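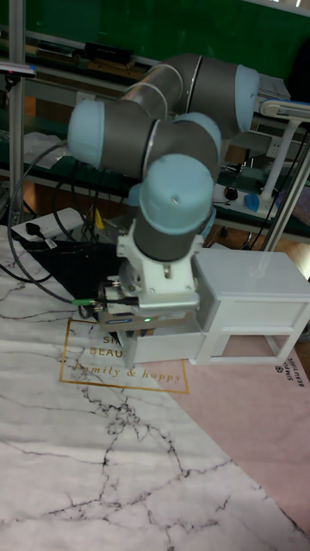
*Grey arm with light blue joint caps, reaching down towards a small white cabinet on a tabletop.*

# Wandular Evidence and Recovered Goods Kit

**£614, including delivery to Bilyk and the villages**
Sold by Pavero. In stock, large and small case.

If you run a shop, a club, a school office or a block of flats, sooner or later you end up with something in your hands that the police are going to want. A rucksack full of razor blades with your own price stickers still on them. A bank card that plainly doesn't belong to the lad who tried to use it. Most of us put it in a carrier bag, stick the carrier bag in the drawer under the till and write "for police" on a bit of receipt paper, and then three people rummage through that drawer looking for the stapler.

I did exactly that for years when I worked on a shop floor! So I'm rather fond of this kit, and I'll try to tell you what's in it and what it's like to live with, including the bits that annoy me.

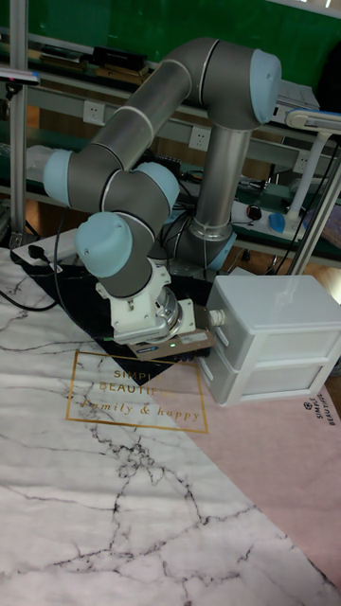 **Ilgın Güler**
*Product buyer, Pavero*

## What comes in the case

The case is hard plastic, dark green, with a piano hinge along the back and a hasp at either end (padlocks are supplied, and yes, they're keyed alike). Inside you get:

- tamper-evident bags in three sizes, each with a tear-off receipt strip
- rigid tubes with screw lids, for knives and screwdrivers
- a bound logbook with numbered pages, in duplicate
- tie-on labels and a fine permanent marker
- nitrile gloves, medium and large
- a folding scale for photographs, marked in millimetres
- 2 padlocks and a wall bracket with fixings

The bags are what you're paying for. Once the strip is pressed down you can't lift it without a great ugly VOID pattern coming up across the seal, and I've had a proper go at it with a hairdryer, a freezer and my mother's letter opener. The receipt strip carries the same number as the bag, so you tear it off, tuck it in the logbook and you're done.

The tubes are a bit dull to look at but please use them. A kitchen knife goes through a plastic bag in no time, and then through whoever picks it up.

## Which size?

The large case takes a folded coat, or several boxed bottles, or a small power tool. The small one will do for cards, phones, cosmetics and the like. They're the same price, which people always query. The small case has more bags in it and a deeper tray for paperwork, so it evens out.

If you're a corner shop with one till, get the small one. If you sell coats, spirits or anything with a battery pack, get the large.

## Using it day to day

You'll want to sort out who holds the keys before you do anything else. I'd say one set with whoever is running the shift and the other in the safe.

When something comes in, put gloves on, take your photo with the scale next to the item, bag it, seal it, fill in the log. The page asks for date, time, where it was found, who found it, who bagged it and the bag number. There's a big box for "anything else" and I'd encourage you to fill it, even with small things like which door the person came in by, or that the till clock runs fast. It's dreadful trying to remember that in spring when you get a phone call in the autumn.

Don't wipe things, and don't tip a bag out to see what's at the bottom of it. I know, I'm nosy too.

When an officer collects, they sign the top copy and take it away with the bag, and the carbon stays in your book. If they'd like to use their own bag, let them put yours inside it unopened and write both numbers down.

Damp clothing is the awkward one. It shouldn't be sealed in plastic for long, and the kit has only a few paper sacks tucked in the lid pocket for it. Ring your local station and ask what they'd like done. Food is awkward too, for obvious reasons: photograph it, log it, and ask before you fill your office with warm cheese.

## How it compares with the Vando

We used to sell the Vando, and quite a lot of you still have one. It was cheaper and lighter, with a zipped fabric case, and it did the job. My grumble was always the logbook, a loose-leaf thing on rings, and loose pages wander off. The zip gave out on ours as well.

Your Vando bags are still perfectly good if they're in date (look along the bottom edge of the packet) and they'll go in the Wandular case without folding. We stopped ordering refills for the old one in June, though we've a few packets of the medium left if you ask nicely.

## Things I'd change

The marker. It dries out if you so much as look away, so buy a spare when you order. The wall bracket is strong but wants a proper brick wall, and the plugs that come with it are hopeless in plasterboard. And I wish the logbook came with a pen loop, because the pen goes missing before the book's a week old, every single time.

The hasps are stiff for the first few days too. They do ease up!

## Refills and guarantee

The case, hinge and hasps are guaranteed for 5 years. Bags aren't covered once the packet is open, fair enough, but if you find one with a faulty strip send us the number and a photo and we'll put a new packet in the post.

Refill packs come in bags only, bags and labels, or the full lot with a new logbook. Tell us the last bag number you used and we'll make sure the new ones don't overlap with it. Keep your old logbooks somewhere dry and locked, as they'll have people's names in them.

## Ordering and questions

You can order through the basket at the top of the page, or by phone if you'd prefer a chat. Schools, councils and housing associations can pay on invoice. Orders placed before lunch usually leave us the same day.

Funmilayo Abubakar runs our free set-up visits in and around Bilyk, and she'll come to your premises, help you choose a spot for the case and take your staff through a practice bagging. It takes 2 hours with tea. She brings her own carrier bag of pretend stolen goods (mostly shampoo) and people seem to enjoy themselves far more than they expected to.

If you want a visit before Christmas, please get in touch soon, as the shops all want her in the same fortnight.

*Page updated Tuesday, November 30, 2021. Prices include VAT.*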